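The Hedge at the End of Barreto Lane 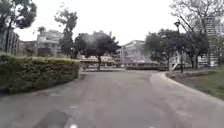 "How far does it go?" Darren Dobson asked.

"To the cross street and around the end. You stop where the curb starts."

The woman in the Pakmont office slid a key across the counter and went back to her screen. The key had a paper tag with 41 written on it in pencil. It opened the shed behind the apartment building, where the trimmer was, and two ladders, and a roll of string that somebody had used for tomatoes.

Darren had taken the job in June. He was fifty-eight and had driven a delivery truck for Grindon until Grindon sold its trucks. Pakmont looked after the grounds of four apartment buildings, and he was given the one on Barreto Lane. It had lawns, some trees, a drain that backed up, and the hedge.

The man who had the job before him was called Etness. Darren never met him. What he had was a notebook Etness had left in the shed, on a shelf with the spare blades. It was a plain school notebook with a wire spine. The first page said HEDGE at the top and under that it said, Do the top last.

Darren did the top first that summer. He had not opened the notebook yet. The clippings fell down the side he still had to cut, and stuck there, and he spent most of an afternoon picking them out by hand. A boy on a bicycle stopped in the lane to watch.

"The other guy used a string," the boy said.

"What for?"

"To make it straight."

The boy rode off toward the cross street. Darren stood back in the lane and looked. The top went up and then down again. He had thought it was flat while he was doing it.

That evening he read the notebook at his kitchen table. Etness had written down every cut, with the weather and how long it took and what he had found. One page had a list: a glove, a bird's nest with no eggs, a tennis ball, another tennis ball, a letter addressed to 2817 Barreto Lane. After the letter he had written, Delivered. Then on the next line, Lady says it is nine years old.

There were small drawings of the end of the hedge. Etness had had trouble with the end. In the early drawings it was square, with sharp corners. There was a note that cars coming in from the cross street could not see around it, and that a square corner went brown when people brushed past it with their bags. Later drawings had the corners taken off. On one of them he had written, Like a loaf of bread.

Darren washed his plate and read the rest of it in bed.

The next time, he used the string. He drove a stake in at each end and ran the line between them and checked it from the ladder. He did the side that faced the lane, working from the bottom up, and then he did the top. He left the end for the morning. When he came back he had the notebook with him, open to the page with the bread, and he set it on the asphalt with a stone on it to keep it from blowing shut.

He took a little off, walked out into the lane, looked, and walked back. He did this all morning. A car came in from the cross street and waited for him to move the ladder. The driver was an older woman with a bag of groceries on the passenger seat. She put her window down.

"You're not Etness," she said.

"No, ma'am."

"Is he sick?"

"I don't know. They only told me he left."

She looked at the hedge. "He used to do it rounder."

"I'm not finished."

"All right," she said, and drove on to the building.

He took some more off the corner. At noon he ate a sandwich on the lawn across the lane, where the ground went up a little and he could see the whole end of it. From there he found a lump he had missed, low down, and he finished the sandwich and went and cut it off.

He found things too. He found a spoon and a house key. He turned the key in at the office, and the woman there dropped it into a drawer that was full of keys. He began writing in the notebook after the last of Etness's entries. He didn't leave a blank line between them. He wrote, String. Bottom to top. Spoon. It took him some time to decide whether to sign his name, and he put D.D. in the margin.

In the fall Pakmont sent a man out with a tablet. He walked up the lane and back, and then he told Darren that they were pricing a fence.

"A fence where?"

"Where this is. It's a lot of hours, a hedge. A fence, you put it up and go home." He turned the tablet around. There was a column of figures, and at the bottom was 904, which was what the hedge cost them in a quarter, with the trimmer and the hauling. "That's with you in it," the man said.

"What does the fence cost?"

"More. But only the one time."

Darren looked at the number a while longer. He had not known there was one. He asked if he could show the man something, and he went and got the notebook out of the shed.

The man turned the pages politely. He stopped at the tennis balls. He stopped again at the drawings, and turned the notebook sideways to see one better.

"Is this you?"

"The later ones. The first part is the fellow before me."

"Why did he write it all down?"

"I couldn't tell you," Darren said. "It's handy, though."

The man gave it back. He said he would put in his report that the hedge was in good condition, which he would have put anyway, and that it wasn't up to him. Then he asked if there was a bathroom he could use.

The letter came to the office and the woman read it to Darren over the counter. It was dated 20 November 2020. The fence was put off until the budget was looked at again. There was a second paragraph about the drain.

"So what do I do?" he asked.

"Fix the drain," she said.

He fixed the drain. It was full of leaves and a child's sock, and he wrote down the sock, though it had nothing to do with the hedge. Then he swept the lane from the building to the cross street, because the wind had been bringing things down out of the trees.

The older woman came walking up from the corner with her bags. She had left the car at home. She kept close to the hedge, on the outside of the bend, and when she got to the end of it she shifted the bags to her other arm and went around without touching it.

"That's about how he had it," she said.

"Are you 2817?"

She stopped. "Who told you that?"

"He wrote it down. The letter."

"It was from my sister," she said. "She wanted to know if I'd take her cat."

"Did you?"

"The cat was dead by then. I called her up, though. We hadn't been talking." She put one of the bags down on the asphalt and rubbed her hand where the handle had been. "She's coming for a visit if they let people travel."

Darren leaned the broom on the ladder and picked up the bag. It was heavier than it looked. They walked to the door of the building, and she found her key, and he handed the bag in to her.

Afterward he put the broom away, and the ladder, and wound the string back onto its roll. There was a little light left in the shed. He took the notebook down and found the page with the list on it, in Etness's writing, and next to the letter he wrote, From her sister.

Then he locked up and went home.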